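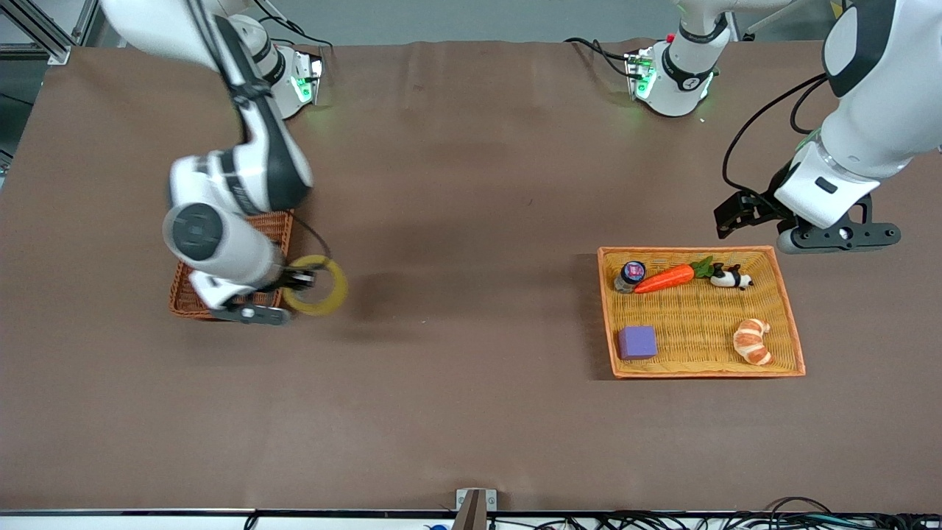 Slide 3: argola amarela por cima do cesto castanho, tabuleiro laranja à direita.

Ok, respirar e deixar o slide uns segundos. Contar como era na Bemodov: 200 encomendas por turno, tudo separado à mão, e eu com as costas feitas num oito aos 30 anos! Agora os braços pegam nas peças e nós tratamos do que vem trocado (e vem muita coisa trocada, acreditem). Dizer sem rodeios que o pessoal de Durkesville teve medo, eu também tive. Perguntar à sala quem já mudou de função por causa de uma máquina — esperar pelas mãos! Depois passar à formação na Plirberg, uns 67 colegas, e ao novo horário de domingo.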